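A month with the Flundach hand-held grippers
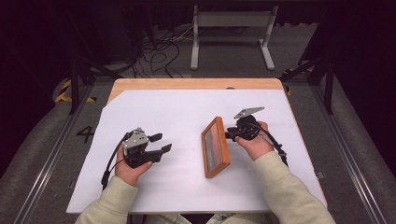
I have had the Flundach pair since April, on the hire plan from Benkirane. The plan is £199 a month for the two grippers, the cables and the software licence. Buying the same set outright is £874, so if you expect to need it for more than four months you may as well buy.

The idea is simple enough. You hold one in each hand and do the job yourself, and the software (it's called Cetness) records how the fingers moved. Later you can use those recordings to teach an arm the same job. I came to it from the Plirnamberg kit, which I used most of last year, so a lot of this is a comparison with that.

Setting up took me 32 minutes the first time, most of it spent on the licence. The printed guide tells you to plug in the left one first and then says the opposite two pages later. Left first is correct. After that it starts up without fuss.

Fingers. The pads are flat and black, and they hold flat things well. Picture frames are my usual test because they are awkward. They are thin, they tip over, and the front will slide if you press on it. With the Plirnamberg I had to pinch a frame at the corner and hope. With these I can push one gripper against the side edge and bring the other across to meet it. It is slower than bare hands by a long way, but it can be repeated, and repeating it is the job.

Cables. Each gripper has its own, coming out of the back, and you will notice them. The right one runs down past my wrist and it gets in the way when I tilt my hand. I tried a strap at the elbow, which helped a bit. A wireless version is mentioned on the Benkirane page but there is no price yet.

Weight is fine for short sessions. My best run so far was 31 good recordings before I needed to put them down, and it was my thumbs that gave up before my arms did. People with small hands should try a pair before paying, as the grip doesn't adjust.

One small thing on tables. I put a white sheet over mine and Cetness was much happier than it had been with bare wood. The guide says any plain surface will do.

Support answered both my emails by the next morning. The second answer was wrong but they corrected it before lunch.

I've kept the hire going for another month. The Plirnamberg is back in its box and I will probably sell it, cables included, if anyone wants to leave a comment below.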